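6. Setting up the Flindik label printer

Read this section before you plug anything in. The card in the box says set-up takes one step. It takes seven, and the card leaves out the two that cause most of the trouble.

You will need the printer, its power supply, one roll of labels and a computer with a spare USB port. The maker recommends its own labels. We have run plain Tejada rolls through ours since October and can't see a difference, apart from the price.

1. Put the printer on a flat bench with the lid clear of any shelf. Leave the power off.

2. Press both side catches and lift the lid. It feels like it will break. Ours hasn't so far.

3. Drop the roll in with the labels facing up and feed the loose end under the grey bar. The drawing inside the lid shows the roll the other way round. Ignore the drawing.

4. Close the lid until both catches click. One click isn't enough, whatever the green light tells you.

5. Connect the power, then the USB cable, in that order.

6. Install the driver. Untick the box for "smart colour matching". This printer prints in black.

7. Hold the feed button until one label comes out.

Note: The box claims 3,000 labels to a roll. The roll supplied with ours gave 974. Order on that basis.

Caution: The print head gets hot on long runs. After 800 labels, let it cool for 17 minutes before you open the lid.

6.1 Where to stick the labels

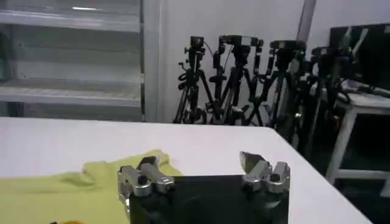

Asset labels only earn their keep if they stay on and somebody can read them. The Arkel guide tells you to put one on "any convenient surface", and I doubt whoever wrote that has ever tried to label a piece of shop equipment. Knobs, bolt heads and pivot joints are no use, and neither are small machined blocks with fasteners all over them. Look for the plain part, such as the flat-topped black housing between the two metal fingers, and check that nothing closes over it or rubs against it before you peel the backing.

Wipe the surface with a dry cloth and press the label down from the centre outward. The "permanent" adhesive is permanent on steel and hopeless on anything oily.

If error E4 shows, go back to step 4. If it still shows, ask Hemi Tautahi at the Naletham store for the spare catch. The help line will only tell you to turn the printer off and on again.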